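開発ノート 1月
Tandier 冬イベント配布まわり

14時すぎから。昨日の続きで、冬イベントの無料配布アイテムが一部のキャラクターに届かない件。再現手順がまだ安定していないので、まずそこから。

症状の整理。イベント期間中にログインすると、受取箱にマントと称号の引換券が入るはずになっている。新規キャラクターには問題なく入る。届かないのは、イベント開始前にログアウトして、港町Vörösの宿屋で休息状態になっていたキャラクター。ただし同じ条件でも届くことがある。Catríonaのテスト用キャラは届いて、Aidanのは届かなかった。ふたりの違いは職業と所属ギルドくらいで、どちらも配布条件には関係ないはずの項目。

テストサーバの時計をイベント開始の少し前に戻し、宿屋でログアウト、時計を進めて再ログイン。一回目、届く。二回目、届く。同じことを繰り返してもずっと届く。昨日はここで時間を使いすぎたので、今日は先にログを読むことにした。

ログは配布サービス側(Jimeo)とゲームサーバ側で別々に出ている。Jimeoのほうは付与要求を受けた時刻と、完了を返した時刻だけ。ゲームサーバのほうは受取箱の書き込み結果が出るが、成功のときは何も出ない設定になっていた。成功時も出すように変更。これは本番には入れない。行数が多すぎる。

Aidanのキャラの分を追うと、Jimeoは付与完了になっている。ゲームサーバ側には書き込み失敗が記録されていて、理由は「枠不足」。受取箱の枠は6で、Aidanのキャラは前の収穫祭の配布物を開けずに残していた。つまり箱が満杯。Catríonaのは空きがあった。職業もギルドも関係なかった。

満杯のときは保留に回して、空きができた時点で入れ直す仕様。企画の資料にもそう書いてある。実装を読むと保留の列には入っているが、休息状態からの復帰では列を見に行く処理が呼ばれない。通常のログインでは呼ばれる。休息状態のキャラは、宿屋の回復ボーナスを計算するために別の経路で読み込んでいて、そこに呼び出しがない。

再現手順(確定)
・受取箱を満杯にする
・Vörösの宿屋で休息ログアウト
・時計をイベント期間内に進める
・ログインして箱を空ける
・何も届かない

町の外で普通にログアウトした場合は、箱を空けた直後に届く。宿屋でなく、ギルドの館のベッドで休息した場合も届かない。館のほうは誰も試していなかった。報告では「宿屋で休むと届かない」となっているが、原因の説明としては「休息復帰で届かない」に直しておく。

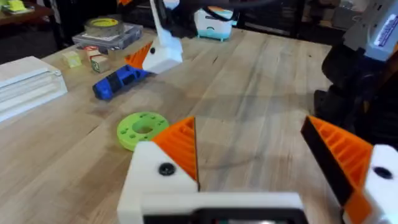

木の天板の作業台、手前にグリッパのオレンジ色の指先

直し方は二つ考えた。

案A:休息復帰の経路にも同じ呼び出しを足す。変更は小さい。回復ボーナスの計算と順番が前後したときに何か起きないかの確認が必要。

案B:保留の確認をログイン時でなく、受取箱を開いたときにやる。経路の違いを気にしなくてよくなる。ただし箱を開くたびに問い合わせが走るので、イベント初日の負荷が心配。箱のアイコンに出る新着の印も、開くまで点かなくなる。これは遊ぶ側から見ると困る。無料でもらえるものがあるのに気づかない、という苦情は収穫祭のときにも来ている。

Catríona Ó Flaitheartaに聞いたら案Aでよいとのこと。Bは次の大型更新で受取箱の画面を作り直すときに改めて検討。自分もAに賛成。

Aを実装してテストサーバに入れた。宿屋、館ともに届くようになった。回復ボーナスの値も変化なし。

別の問題がひとつ見つかった。保留の再試行は3回までで、それを超えると列から消える。消えたことはどこにも記録されない。箱を満杯にしたままログインを繰り返す人は、そのうち引換券を失う。遊んでいる側からすると、最初から配られなかったのと区別がつかない。問い合わせ窓口に来ている「届かない」の一部は、休息とは無関係にこちらかもしれない。窓口から元の問い合わせ文をもらって、休息していたかどうか確認する。

再試行の上限はもともと課金アイテムの二重付与を防ぐために入れたもので、無料配布には合っていない。課金のほうは別の照合があるので失われることはない。無料配布だけ上限を外し、代わりにイベントの受取期限で切るのがいいと思う。企画に確認。

Aidan Kinsellaから指摘。称号の引換券は同じアカウントの別キャラに渡せるが、マントは渡せない。補填するときにアカウント単位でまとめて配ると、マントがどのキャラに行くか決まらない。補填の対象はキャラクター単位で抽出すること。抽出の条件は、保留の列に一度でも入った記録があり、受取箱への書き込み成功がないもの。成功ログは本番で出していないので、受取箱の中身と所持品の両方を照合するしかない。捨てた人と届かなかった人が混ざる。

マントを捨てた人にもう一度渡しても害はない、というのがAidanの意見。自分もそう思うが、マントは店売りできるようになっていたはずなので値段を見た。売値は銅貨1枚にもならない設定だった。問題なし。 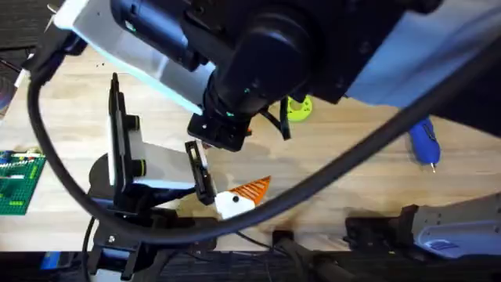
補填の配布時にも箱が満杯だと同じことになるので、修正を本番に入れる前に補填を流さないこと。順番は、修正、再試行上限の変更、補填。リリース手順書に追記した。前回は手順書の順番と実際の順番が違っていて混乱したので、今回は手順書のほうを先に直してから動く。

補填の抽出を本番の写しで試しに走らせた。最初の条件だとやたらに多い。見ると、運営が検証用に作ったキャラと、長く休止しているアカウントが入っていた。休止アカウントはイベント期間中にログインしていないのだから、そもそも対象にならない。保留の列に入る時点がログイン時ではなく、イベント開始時の一括処理になっているのが理由。期間内のログイン記録があるものに絞って再実行。妥当な件数に落ち着いた。抽出自体はほぼ2時間かかった。所持品の照合が遅い。キャラごとに倉庫まで見に行っているからで、マントは倉庫に入れられない品なので倉庫は見なくてよい。次に走らせるときは外す。

待っている間に告知文の下書き。

「冬イベントの配布アイテムが、受取箱に空きのない状態で宿屋またはギルドの館で休息したキャラクターに届かない不具合を確認しました。修正後、対象のキャラクターへ改めて配布いたします。受取箱に空きを作ってお待ちください。」

最後の一文は、修正後なら満杯でも保留されるので要らないかもしれない。ただ空けてもらったほうが確実ではある。Catríonaは残す派。残した。再試行の件は確認が済んでいないので告知には入れない。日時は広報が入れる。

イベントの終了時刻の表示も気になったので見た。ゲーム内の掲示板では現地時刻、公式ページでは運営側の時刻で書いてあり、地域によって日付がずれて見える。配布の受付を締めるのはサーバ時刻。公式ページのほうに時刻の基準を書いてもらうよう頼む。去年の花火のときもこれで最終日の取り逃しが出た。

Trinlowの翻訳チームから、称号の文字数が枠に収まらない言語があると連絡。「雪原の見張り番」にあたる語が長く、名前の上に表示すると後ろが省略される。幅を広げると隊列の表示と重なる。短い訳を出してもらうことにした。付与される称号のIDは変わらないので、配布側は触らなくてよい。

夕方、もう一度通しで確認。新規キャラ、通常ログアウト、宿屋休息、館休息、それぞれ箱に空きありとなし。すべて届く。新着の印も点く。ただ、館休息で箱が満杯の場合だけ、印が点くまで6秒ほど遅れる。館の家具の読み込みが終わるまで待っているらしい。宿屋では遅れない。今回は直さない。課題表に登録済み。

もうひとつ、テスト中に気づいたこと。マントを着た状態で騎乗すると、裾が鞍を突き抜ける。冬イベントのマントだけでなく、同じ型を使っている衣装は全部そう。モデル担当に回した。以前からある不具合なので配布は止めない。

残り
・再試行上限の件、企画の返事待ち
・窓口から問い合わせ文をもらう
・抽出条件から倉庫を外す
・成功ログの設定をテストサーバだけに限定したか再確認(本番の設定ファイルに混ざっていないこと)
・告知文を広報へ
・公式ページの時刻表記
・称号の短縮訳が来たら差し替え

テストサーバの時計は元に戻した。戻し忘れるとギルド戦の予定が全部ずれるので、次に使う人も終わったら戻しておいてください。Aidanのキャラの受取箱は検証用に満杯のまま残してある。開けないこと。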